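Getting a musty smell out of secondhand polyester shirts (washed them, still smells once I wear it)

Posted in Laundry & Clothing Care

dodmont_dave

Hi everybody, long time reader, first time I've had something worth asking. I buy old soccer and bowling shirts at thrift stores and flea markets, mostly polyester, some poly-cotton, and I have a smell problem I can't beat.

What happens is this. I bring a shirt home, wash it warm with regular liquid detergent, dry it on low, and it smells perfectly fine coming out of the dryer. I hang it up. Still fine a week later. Then I put it on, walk to the bus stop, warm up a little, and within ten minutes there's this sour, closed-up-basement kind of smell coming off the underarms and the back of the neck. It isn't me! I've put on a brand new shirt on the same kind of day and gotten nothing.

Things I've tried so far:

Washing twice in a row with extra detergent. No change, maybe worse.
A cup of white vinegar in the rinse. Helped the closet smell, didn't help the wearing smell.
Fabric softener. Made it smell like flowers on top of basement.
Freezing the shirt overnight in a bag because my brother-in-law swore by it. Now my peas taste funny and the shirt is the same.
Scent beads. See fabric softener.

My washer is a top loader, the high efficiency kind with no agitator, and it's a Drumon if that matters to anyone. The water here is hard. I get white crust on the kettle and the shower head. We're in a second-floor apartment, so whatever I do has to fit in a bathtub or a bucket, and the dryer is shared with the other half of the building.

I'd rather not use bleach since a lot of these have printed numbers and sewn patches that I want to keep nice. One of them is from a works league team at a place called Nautiyal and I've never seen another, so I'm not experimenting on that one until I know what I'm doing.

Is there a way to get this out for good, or does polyester just hang on to it forever? And is there anything I should be checking in the store before I hand over my money?

Shakuntala Mathur

Oh I have been exactly where you are, except with my kids' track uniforms, three of them in a row, all handed down from cousins who handed them down from other cousins. You can get it out. It takes an evening and some patience, and the first time you do it you'll be a bit disgusted by the water.

The short version is that polyester loves oil. Body oil, deodorant, softener, leftover detergent, it all grabs onto the fiber and builds up, and the smell lives down inside the buildup. When the shirt is cool and dry you don't notice. Warm it up and add a little sweat and there it is again. That's why more detergent didn't help you, you were just adding to the pile, and with hard water a lot of that detergent never rinses out in the first place.

So, stop the softener and the scent beads for good on anything polyester. Dryer sheets too. I know they smell nice. They leave a coating.

Then do a soak. I use the bathtub because I do several at once, but a clean bucket is plenty for one or two shirts. Fill it with the hottest water the care label allows. For most of mine that's warm, and I've had lettering go gummy when I got brave with the kettle, so don't do that. Add a good scoop of powdered oxygen bleach (the color-safe kind, it's a different thing from chlorine bleach and it's been fine on every printed shirt I own) and stir it until it's dissolved before the clothes go in. Turn the shirts inside out and push them under. Leave them at least six hours. I start mine after supper and come back in the morning.

The water will probably be yellow or gray. My first batch looked like weak tea and those uniforms had been through my washer that same week!

After the soak, rub a little plain dish soap into the underarms and the inside of the collar. A very little, like the size of a pea, or your machine will throw a foam party. Then wash on warm with a powdered enzyme detergent, half of what the box says, plus a spoonful of washing soda for your hard water. Add an extra rinse if your machine has the button. Line dry if you can. I wouldn't put them in the dryer until you know the smell is gone. 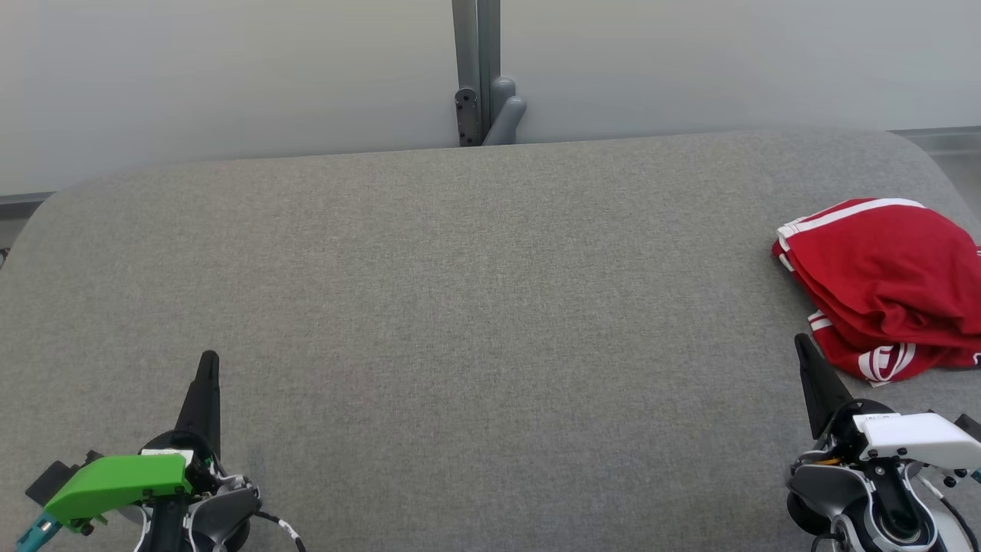

Red garment, likely a sports shirt, folded.

For checking whether it worked, don't go by the dry sniff, it'll fool you every time. Iron the underarm on low through a clean dish towel, or hit it with a hair dryer for a minute, then get your nose right in there. If you get nothing from a warm shirt, you're done. If you get even a hint, soak again. Most of mine were done after one round, the really bad one took four.

About storing them, I quit using plastic bins. Mine went musty again over a summer in a bin with the lid snapped on, and I had to redo the whole lot. They're on an open shelf in the hall now and I haven't had it come back. If you have to box them, make very sure they're bone dry, thick collars and patches especially, and leave the lid cracked.

I also clean the washer itself every month or so, hot cycle, empty, with more of the same oxygen bleach powder. The rubbery parts and the softener cup in mine were filthy. Pull the cup out if yours comes out, you might not like what you find but you'll be glad you looked.

On the Nautiyal shirt, if it's the only one you've ever seen, do a test on the tail first. Dab some of your soak water on an inside seam, wait ten minutes, press it with a white paper towel. If color comes off, go cooler and shorter and do it alone. Reds are the ones that have gotten me. I had a red one turn a whole tub of whites the color of strawberry milk - my husband wore pink undershirts until they fell apart.

sudsy_mark

Vodka. Cheap vodka in a spray bottle, mist the pits, let dry. Theater people do it. Cheaper than all that powder.

tetosier_fan

Shakuntala's answer is good and I'd do that, but I want to add a couple of things because I sell secondhand sportswear (small time, a table at the Tetosier market every Wednesday) and I've handled a lot of stinky shirts.

First, the vodka thing. It's okay for costumes that can't be washed. On a shirt with real buildup it gets you through an afternoon and that's it. I've also had it cloud the shine on a cheap heat-pressed number, so try it somewhere hidden.

Second, what to look for in the store. Put your hand inside the shirt at the underarm and rub the cloth between your fingers. If it feels waxy or stiff compared with the belly of the shirt, that's years of deodorant. You can get it out but it's work, so offer less. Then ball up that part in your fist and hold it a minute, breathe on it, and smell. Your hand warms it up enough to wake up whatever is in there. I get looks. I don't care anymore.

Check inside the collar and under any patches too. Those hold damp longer than the rest, and if you see little black or gray specks that don't brush off, that's mildew, and in my experience you can kill the smell but the specks stay. I pass on those unless it's something special.

And look at the back of the numbers. If they're cracking or feel tacky, a long warm soak might finish them off. I have lost a number 4 that way, it came off in the tub in one piece like a bath toy. For those I do cool water and a shorter soak, two hours, and repeat it over a few days. Slower, but the print lives.

One place I'd disagree a little: I skip the dish soap. In an HE top loader even a pea-size blob has given me suds that won't rinse, and then you're back to residue. A paste of the enzyme powder and a bit of water, brushed in with an old soft toothbrush, does the same job for me.

Also, how full are you loading that machine? Mine doesn't use much water, and if I stuff it the shirts in the middle barely move. I do half loads for anything I'm trying to rescue.

dodmont_dave

Thank you all! I did the bucket soak overnight on two shirts, the worst one and a medium one. Weak tea is right, I made my wife come look and she did not thank me for it.

Washed them this morning with half the detergent and the washing soda. The medium one passes the hair dryer test, totally clean. The worst one is better but I can still find it at the left underarm, so it's going back in tonight. And yes, I was loading the washer right to the top, guilty.

I pulled the softener cup out too. I'm not going to describe it.

Leaving the Nautiyal shirt for last. I did the paper towel thing on the inside hem and nothing came off, so I'm feeling okay about it, but I'll go cool and short first. Will post again when it's done.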